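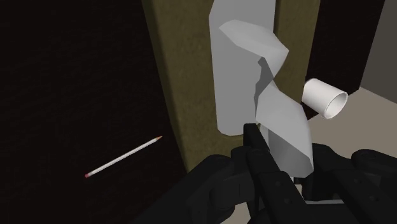 Allton Heritage Interaction Collection: README

Version 4, released Friday, March 6, 2026

Summary

The Allton Heritage Interaction Collection contains anonymized visitor interaction records from a virtual museum application. The application presents a reconstruction of a nineteenth-century schoolhouse and its contents, and invites visitors to complete short tasks in exchange for points and badges. The collection was prepared by the Lalura Digital Heritage Laboratory and is intended for researchers who study game-based learning, virtual reconstruction and the presentation of cultural heritage to general audiences.

Contents

The release holds 400 visitor sessions and 274 completed exit questionnaires. Not every visitor who finished a session agreed to complete the questionnaire, and the two tables should therefore be joined on the session key and not by row order.

sessions.csv – one row per visit, with start condition, headset or desktop mode, total time and number of tasks attempted
events.csv – one row per logged event, including object selection, room change, hint request and task completion
objects.csv – catalog of the 52 virtual objects with which a visitor may interact, with title, room, period and source type
questionnaire.csv – responses to the exit questionnaire, with free-text answers removed
codebook.txt – definitions of all fields and permitted values

All tables are encoded in UTF-8 and use a comma as the separator. Missing values are left blank. Times are given in seconds from the start of the session, and no clock times are included.

How the data were collected

Sessions were recorded at the Xavier Gallery during public opening hours. Visitors were invited at the entrance to the gallery and received a printed information sheet before taking part. Each visitor was assigned to one of two conditions. In the guided condition, tasks were offered in a fixed order by an on-screen narrator. In the open condition, visitors could move between rooms freely and accept tasks as they found them. The assignment is given in the field "condition".

The application was built on the Brokareo exhibit engine, which writes an event each time a visitor selects, moves or releases an object. Events shorter than one quarter of a second were treated as accidental and are marked in the field "discard". They have been retained so that users may apply a threshold of their own.

Participation was limited to adults. No names, contact details, voice recordings or images of visitors were collected. Age is reported in bands, and bands with very few members have been merged with the one next to them.

Changes in this version

The object catalog has been revised. Several entries that shared a title in the previous version now carry separate identifiers, and the events table has been updated to match. Results obtained with earlier versions at the level of single objects should be checked again before they are compared with this release. Session totals are unchanged.

The "hint" field has been split into "hint_requested" and "hint_shown". In earlier versions a hint offered automatically by the narrator was recorded in the same way as one requested by the visitor.

Known limitations

Visitors chose to take part and cannot be taken to represent museum audiences in general. Desktop sessions tend to be longer than headset sessions, partly because headset use was subject to a time limit set by the gallery. A small number of sessions end without a closing event – these are marked "incomplete" and should be left out of any analysis of total time.

The virtual objects are interpretations based on catalog records and surviving drawings. They should not be used as evidence of the size, color or condition of the historical originals.

Terms of use

The collection may be used for research and teaching. Users may not attempt to identify individual visitors, and may not pass the tables to third parties without this file. Commercial use requires written permission from the laboratory.

Suggested citation

Lalura Digital Heritage Laboratory. Allton Heritage Interaction Collection, version 4. 2026.

Corrections

Errors in the tables or the codebook should be reported to the laboratory in writing, with the version number, the file name and the session key or object identifier concerned. Accepted corrections are listed in the README of the following version.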